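De : Henrique Teixeira
À : liste utilisateurs-arango
Date : jeudi 24 octobre 2024
Objet : Re: [utilisateurs-arango] Passage au connecteur 3 : ça vaut le coup ?

Bonjour à toutes et à tous,

Struan Matheson a écrit :

> Nous sommes toujours sur l'ancien connecteur entre Truvska et notre
> entrepôt de données. La synchro de nuit tient encore, mais elle
> déborde de plus en plus sur la matinée et le support me réclame ses
> tableaux de bord avant l'ouverture. Quelqu'un a-t-il migré vers le
> connecteur 3 d'Arango ? Je m'inquiète surtout pour les champs
> personnalisés et pour les reprises sur erreur. Et faut-il couper
> Hument pendant la bascule ?

Struan, oui, oui et non ! Nous avons basculé en avril et je suis franchement ravi, alors je réponds un peu longuement, pardon d'avance.

D'abord la durée. Notre synchro complète prenait 95 minutes avec l'ancien connecteur, elle en prend 37 maintenant, sur la même machine et avec les mêmes tables. Le gros du gain vient du mode incrémental, qui lit enfin le journal des modifications de Truvska au lieu de comparer les lignes une par une. Attention, il n'est pas activé par défaut : il faut cocher « suivi des changements » sur chaque source, puis relancer une synchro complète. Je l'avais oublié sur deux sources et j'ai passé une matinée à chercher pourquoi elles traînaient.

Les champs personnalisés ensuite. Chez nous ils sont tous passés, y compris les listes à choix multiples, qui étaient aplaties en texte auparavant et qui arrivent maintenant en tableau JSON. C'est très agréable à requêter, mais si vous avez des vues qui découpent la chaîne sur le point-virgule, elles vont casser. Nous en avions une bonne poignée, toutes écrites par moi, donc je ne me plains pas trop.

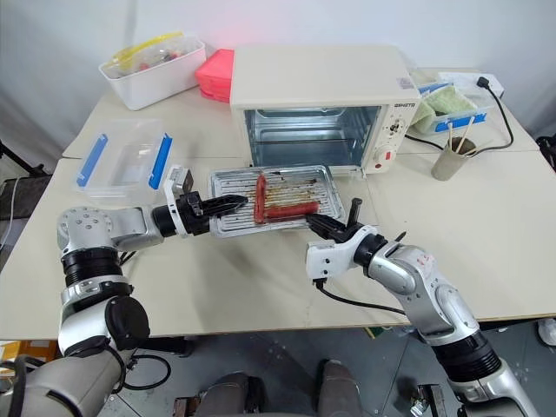
Crédit photo : Henrique Teixeira

Pour les reprises sur erreur, c'est le jour et la nuit. L'ancien connecteur repartait de zéro à la moindre coupure réseau ; le nouveau pose un point de reprise à la fin de chaque lot et repart du dernier lot validé. J'ai réglé la taille des lots à 50 Mo. Au-dessus, l'API de Truvska nous renvoyait des délais dépassés en fin de journée, en dessous on perdait du temps en allers-retours. À ajuster selon votre ligne, bien sûr.

Quant à Hument, inutile de le couper. Il continue à lire l'ancien schéma tant que vous n'avez pas changé l'alias – et c'est vraiment ce que j'ai préféré dans toute l'affaire. On charge le nouveau schéma à côté, on compare tranquillement les totaux pendant quelques nuits, on déplace l'alias un soir et les tableaux de bord suivent. Si quelque chose cloche, on remet l'alias où il était. Je l'ai fait une fois, pour un problème de fuseau horaire sur les dates de clôture (le nouveau connecteur écrit tout en UTC, pensez-y !).

Un seul vrai regret : les alertes. Celles que nous envoyions vers Alerus n'ont pas été reprises par l'assistant de migration et j'ai dû les recréer à la main. Il y a bien un export dans le menu d'administration, mais il oublie les destinataires. Si quelqu'un a trouvé mieux, je suis preneur.

Je peux t'envoyer mon script de comparaison des totaux, Struan, il est en SQL tout bête et il suffit de changer les noms de schémas. Dis-moi aussi quelle version de Truvska tu fais tourner, le journal des modifications doit être ouvert côté serveur et le réglage n'est pas rangé au même endroit dans les plus anciennes.

Bonne bascule !

Henrique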